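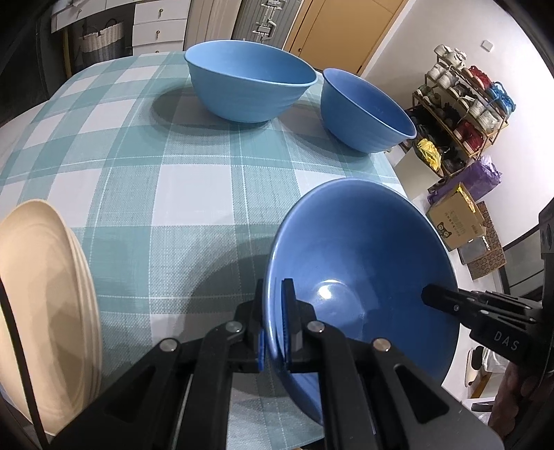
Plullico progress report, second period
To: Corar program office
From: Lachlan Kerslake
2026-10-01

Short version

Pipeline runs end to end now. Ingest, pose recovery, filtering, training, replay. Dish handling is the main task family and will stay that way until the end of the period. Two things late: the handover detector and the written docs. Budget fine, no change asked for. One decision needed from you, see last section.

Data

2946 demos ingested since June. 434 thrown out by the filter, mostly lost tracking, a few where the two gripper streams wouldn't line up in time. All two-handed tasks with the hand-held grippers, so each side gets its own fisheye video and they have to be synced afterward. Bowls and stacked plates make up most of it. Patterned tablecloths went in on purpose, the plain white table gave tracking nothing to hold on to and we were losing whole sessions.

Shiny crockery still a pain. The blue bowl above is a decent sample of it: tilted, clamped at the rim, bright highlight sitting on the inside. Depth estimate tends to punch a hole right where the highlight is. We now mask saturated patches before depth and fill from the rim fit. Better. Not solved.

Perception

- Rim fitting rewritten. Old version assumed the whole ellipse was in view, which it hardly ever is once a bowl is in the fingers. New one works off partial arcs.
- Plates on edge: segmentation kept merging the stack into one lump. Retrained the head with edge-on stacks labelled plate by plate. It separates the front few reliably, further back it guesses. Marked as low confidence so the planner leaves them alone.
- Background clutter (shelves, shoes, boxes, doors) is now left in for training. We used to crop it. Cropping hurt more than it helped when we moved to a new room.
- Lens model recalibrated per unit. Should of done this at the start. Straight lines out near the border were bending differently from one gripper to the next and the sync code was blaming the clock.

Control

Low-level loop moved over to Doolan, our own runtime. Old one dropped commands under load and then sent them in a burst. Doolan drops stale ones and holds last safe pose. Grip width is now a proper continuous output instead of open/closed. Made the biggest difference of anything this period on thin rims, the policy stops squeezing once it has contact.

Two-arm coordination is weaker. When a second finger set comes up under a bowl the planner treats the other arm as an obstacle, which is right until you want them both on the same object. Current fix is a contact exception that switches on when both arms name the same target. Hacky. Works in replay, and in slow trials on the bench. Haven't let it run at full speed.

Planning

Somolier (task planner) has a new release. Changes that matter to you:

- replans from the current state, doesn't go back to step one
- can be told to skip an object
- logs why it rejected a grasp, in plain words, so the ops people can read it without calling me

Bench trials on the bowl-to-rack task: 41 attempted, 27 completed with no help. Most of the misses were regrasp, bowl already tipped and the planner picks a rim point on the far side that the wrist cant reach. Reachability check was being run before the tilt estimate came in. Order swapped last week, haven't rerun the full set yet so please don't quote the number as final.

Tooling

Review viewer is up. Both gripper streams side by side, one timeline, you can scrub and tag. Tagging used to be a spreadsheet. Labelling is a good deal quicker and the tags go straight into the filter config. Export to your archive format still manual, script is half written.

Storage: moved raw video to the cheaper tier after ingest. Anything tagged in the viewer gets pulled back overnight.

Late or stuck

Handover detector. Meant to tell when an object is being held by both grippers at once and when one lets go. False positives when the second finger is only close to the bowl and not on it, looks near identical from the first camera. Plan is to use the second stream plus grip width and stop trying to do it from one view. Pushed to next period.

Docs. Setup guide done, API notes not. My fault, no excuse there.

Next period

- rerun bowl-to-rack with the reachability fix, full set
- handover detector, two-stream version
- full speed two-arm trials, only if the contact exception gets replaced by something proper
- cups with handles, if theres time
- finish API notes

Decision needed

Do we freeze the data format now or wait for the handover tags? Freezing now lets Corar start on the archive side. Waiting means one less migration. I'd lean to freezing now with an empty field for handover, and filling it later. Need a yes or no before the next ingest batch starts.

Can go through any of it on a call.

Lachlan

Related items
Plullico progress report, first period
Somolier release notes
Doolan runtime: setup guide
Lens calibration procedure, hand-held grippers
Corar reporting template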